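Shared Workshop Build Course
Handout 5: The enclosed two-arm cell
Notes by Heledd Voyle, revised 2021-03-02

These notes assume that you have read Handout 4 and that both of your arms will home without errors. They cover the frame, the cable runs, the layout of the work area and the first sorting job. Wiring of the supply is dealt with separately and is not repeated.

1. Frame and rail

Both arms bolt to one aluminium rail at the front of the cell. Each sits on its own black plate. Do not mount the arms on the tabletop itself: the top is there to be worked on and may be changed later, and any change in its height would then move the arms with it. With the arms on the rail, only the height value in the settings file needs editing.

Tighten the plate bolts in two passes. On the first pass leave them just loose enough for the plate to slide by hand, set the spacing, then tighten fully. Check the spacing again afterwards. Ankit Sandhu's group skipped the second check in July and lost an evening to a left arm that was out by 11 mm.

2. Walls

The cell is closed on three sides and open at the front. The panels are fixed to upright corner posts. Any flat board will do, and the covering is up to you. Ours has a flowered wallpaper. A patterned wall gives a harder test for the vision step than a plain one, and settings tuned against plain white board will need tuning again here.

3. Cable runs on the arms

Each arm carries its cables in corrugated conduit along the top of the long segment, held by small cable ties. Points to check:

Leave a free loop at every joint. The loop must be long enough for the full travel of the joint, in both directions.
Fit the ties along the straight parts only. A tie placed on a joint will pull the conduit tight.
Trim the tie ends flush.
Move each joint by hand through its whole range with the power off, and watch the conduit as it goes.
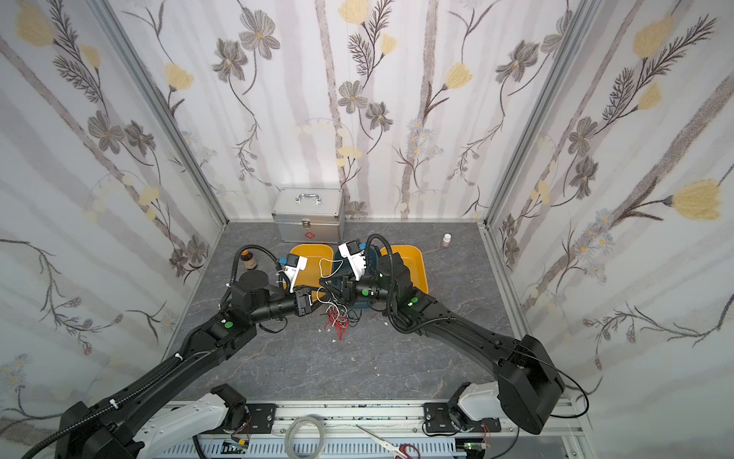
The wrist connector is the weak point. It takes a small side load each time the wrist turns, and over a long run this is enough to work it free. Fadime Uçar logged 2,000 wrist turns on the first version of the build and found that nearly all lost readings came from this one plug. Support the cable close to the connector and test again.

4. Layout of the work area

Three tubs are used for sorting, placed in a row with the blue one in the middle and a yellow one on either side. Keep a gap between the tub rims and the corner posts. Both arms can reach the middle tub, so it is the only place where they can collide. The control script treats it as a shared zone: one arm must ask for the zone, and the other waits until it has been given back.

Set the wait limit to 900 ms to begin with. A shorter limit gives false stops - the arm holding the zone may still be lifting clear when the other gives up.

5. Sorting cable

Loose cable is a poor first job and a good second one. It has no fixed shape, it snags, and a gripper that has closed on one strand may lift several. Run the job with rigid parts until it is steady, then change over.
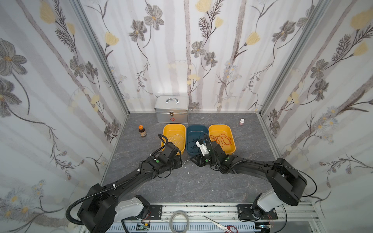 Fig. 2. Cable in the three tubs: white on the left, black in the middle, orange on the right.

Grip near an end where the vision step can find one. If it cannot, grip at the highest point of the tangle, lift slowly and pause before moving sideways. Record every failed lift with the arm used and the tub.

6. For next time

Bring your log of failed lifts, on paper or as a plain text file. Sunita Dwivedi will go through the zone script line by line, so have your own copy open. Groups still waiting for spare conduit should speak to Shalini Ahuja before the session.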